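Sturnis refurbished office tower: tool-free drive caddies and the rest of the inside

Posted in Reviews, Desktops

I bought this tower in August to replace a home file server that had been dying slowly for a year. It is an ex-office machine sold by Nisosico under its Sturnis refurb label. I paid 227 for it, with memory installed and one hard drive. I have had it open more times than I planned, so most of this review is about the inside.

The outside doesn't need much space. It's an office computer. The side panel comes off without tools and goes back on without a fight, as long as the bottom edge is seated first. I have had worse panels on cases that cost more than this whole machine.

The drive holders are what sold me. The 3.5-inch drive sits in a plastic caddy, and getting it out is a matter of squeezing and pulling. Unplug the data and power cables before you pull. The cables in my unit were short enough that I forgot once and yanked the connector sideways. It survived. 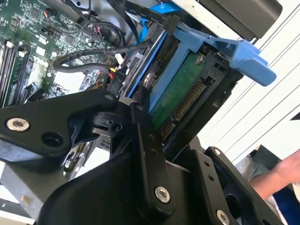 The 3.5-inch drive in its blue caddy, with the circuit board and connector end facing out.

The caddy itself is a bit flexible, and I was ready to dislike it for that. The flex is how it works, though. You bend the rails out slightly, the pins go into the screw holes on the sides of the drive, and it holds. I have swapped drives in it many times now and the plastic shows no whitening at the bends. The handle tab gives you something to grip, and that matters when the bay is down in a corner and you have large hands.

A spare caddy is harder to find than it should be. Nisosico doesn't stock them. I bought a Stosent copy, and it fits, but the rails are stiffer and one of the pins needed a push with a screwdriver before it seated. If you can get an original from a scrapped machine, do that.

Noise is acceptable. With the supplied drive I could hear seeks from the next room at night. I put in a slower drive that idles at 1300 in the fan readout screen with everything else settled (that's the case fan, not the drive) and now I only hear it when a backup starts.

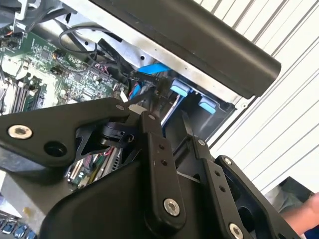 Memory was the next thing I looked at. The slots are easy to reach with the panel off, and the latches have a firm click. I pulled the modules, wiped the contacts and put them back, mostly to see how much room there was. There is enough. I ran a memory test overnight and it came back clean. The board is an ordinary green one, densely laid out, and it had less dust on it than I expected from a used machine. Some refurbishers blow out the fans and leave the rest.

Two complaints. The front audio jack crackles if the plug is turned. And the power supply has its own connector for the board, so you can't drop in a standard one when it fails. My old Mäkelä case took any supply on the shelf. If that worries you, buy a spare with the machine.

Nisosico gives a 90 day warranty. I haven't used it. The packing was good - foam at both ends, and the drive already fitted in its caddy.

I would buy it again at this price for storage or a spare desktop. I wouldn't buy it to put a big graphics card in.

Comments (3)

benchpress_no: Same tower here. Label your caddies before you pull more than one. I mixed up two identical drives and spent an evening sorting it out.

oldtin: Did yours come with the second power lead for an extra drive? Mine did not and I had to use a splitter.

quietshelf: Thanks for the note on the Stosent copy. I filed the pin down a little and it goes in fine now.

Related reviews
Mäkelä mid-size case, one year later
Stosent drive caddies and adapters
Choosing a used desktop for backups
Screwdriver sets for small electronics

Contact | Copyright and reuse | Back to top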